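Subject: Re: [jommont-cricket] Nets before the August round
Date: 29 July 2025

On the list, a member wrote:
> Are we still on for nets at Jommont this week? Also heard we might
> have a turf wicket for the Nanda game instead of the synthetic.
> Can anyone confirm? I'd need to dig out my spikes.

Yes and yes! Nets are on, 50 minutes a group, bowlers first. And it's turf for the Nanda game – I rang the ground yesterday and they've been rolling it for a fortnight. Bring the spikes, and bring your rubber soles too in case they move us across to the practice strip.

I'm really keen for this one. We put on 439 across the two innings against Chuang last season and I still think that was the best batting this club has done, with all those singles pinched off the slower bowlers.

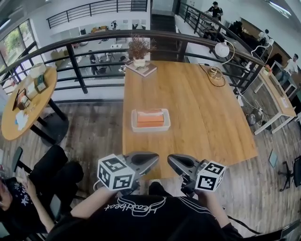
Nanda have a couple of left-armers who swing it late, so I'd love our top order to spend some time facing left-arm over at training. If you can bowl it even half decently, put your hand up, we'll feed you!

The Gredix Cup draw is out as well. We've got a home tie in the first round, 20 overs a side, and I need 8 more names before I can put a squad in. Reply to me off list if you're available, including anyone from the thirds who fancies a go.

Someone still has the blue kit bag, by the way. The good stumps are in it.

Jommont CC selection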